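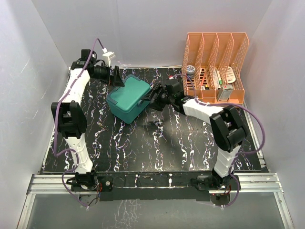 Chapter 3
Storing First Aid Supplies

Home & Family Care > Study Texts
Reading time: 9 minutes

A first aid kit is only as useful as the box it is kept in. Supplies that are spread over several drawers take time to find, and small items such as paper packets slide under larger ones. This chapter covers how to choose a storage box, how to divide it, and how often to check what is inside.

The Livard method, used throughout this book, sorts supplies by task. Items for cleaning a wound go in one compartment and items for covering it in another. Tools go in a third. Bandage scissors belong with the tools, closed, with the finger loops facing up. Rolls of tape or gauze stay in their bags until needed.

Bottles should stand upright with the cap on tight. Read the dates before putting a bottle away, and write the last one on the contents card.

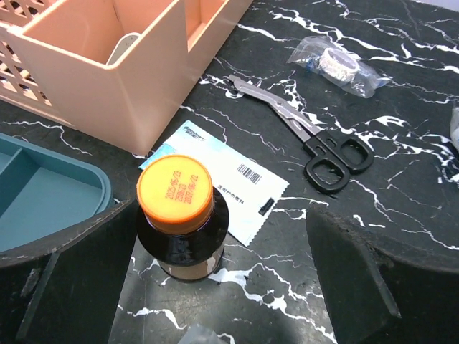 How often should a home kit be checked?

Check it twice a year and again after each use. Many households pick a fixed month, such as October, for one of the two checks.

Related chapters
Chapter 2: What a Home Kit Should Hold
Chapter 4: Cleaning Small Cuts
Case study: The Elstead Clinic Supply Room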